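New White Tabletops Brighten the Workroom at Nota

8 Jun 2018

Anyone who has spent an evening at the Nota workroom on Tessier Street will remember the old tables, and probably has an opinion about them. They were brown, or had been once, and over the years they had picked up so much glue, ink, candle wax and paint that you could rest your elbow on one and come away with a bit of somebody's birthday card from three winters back. Well, they have been retired at last, and the room has a full set of white tabletops in their place.

The new tops came from Clesska, the furniture shop out on the Resosley road, and there are 14 of them in all, enough for the main room and the smaller one at the back where the sewing group meets. The job took four weeks from the first measuring visit to the last screw, a little longer than planned, as the first batch was cut to fit the front room and then had to be swapped about when the doorway to the back room proved narrower than the drawings said. (People who helped carry the old piano in will not be surprised by this.) The frames underneath are the same ones as before, tightened up and given new feet, so the tables stand at the height everyone is used to.

Choosing the color was the part that took the longest, and it is fair to say that feelings ran high for a while. A pale gray had its supporters, and there was a small but very loyal party in favor of green. In the end sample pieces were left out in the workroom for a few evenings so that people could try them under the lights, and white won by a comfortable margin. The bookbinders liked that they could see their pencil marks and thread. The jigsaw puzzle people, who turned out in force, liked that they could see the pieces. The model builders pointed out that a dropped screw the size of a grain of rice disappears completely on brown and shows up at once on white, and that seemed to settle it for a good many of the undecided.

It is an off-white if you look closely, soft and pale, and smooth from one side to the other. In the late afternoon, when the light comes in low, it goes a gentle gray in places, and the whole room feels a good deal bigger than it used to. 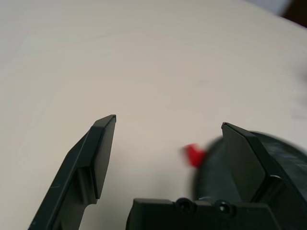
One of the new white tabletops in the Nota workroom.

The money came together in the usual Resosley way, a bit here and a bit there. The spring rummage sale brought in 500 dollars, the best it has ever done, helped along by a very fine day and by a box of old enamel coffee pots that had people reaching over one another. The rest was made up from class fees and from the jar by the door, and Clesska kept the price of the cutting and delivery low, a kindness that everyone at the workroom would like to acknowledge here. A thank-you supper is being talked about, although no one has yet agreed on what to cook.

With new tables come a few new habits, and regulars are kindly asked to read the card on the notice board before they start. Cutting mats are now needed for anything with a blade, and there is a stack of them on the shelf beside the sink. Hot glue and soldering have moved to the bench along the far wall. Spills should be wiped up with a damp cloth and a drop of dish soap, and please leave the scouring pads in the kitchen where they belong, as they will take the finish off in no time. Markers are fine on paper, but put a second sheet underneath, especially the fat red ones.

The old tops have not gone to waste, by the way. The three best were spoken for within an hour of being stacked outside, and are now a potting bench, a workbench in a garage, and a surface for rolling out pastry (after a great deal of sanding, we are assured). The others were cut down for shelves in the storeroom, where the yarn has finally been lifted off the floor. One small square with a particularly splendid set of paint rings has been kept back and hung near the coats, and more than one person has already stopped to point out which ring was theirs.

Evening classes carry on at their normal hours through the rest of the month. The summer program begins in July, with basket weaving and simple bookbinding in the main room and the beginners' clock repair course back again in the smaller room after a year off. Places for clock repair are limited to four at a time so that everyone gets a proper turn with the tools, so do put your name down early if you have been meaning to. The sign-up sheets are on the hall table, next to the lost gloves.

Visitors who only want to have a look at the tables are welcome to drop in while a class is on. Come in by the side door, as the front one still sticks in warm weather, and there is generally coffee in the pot.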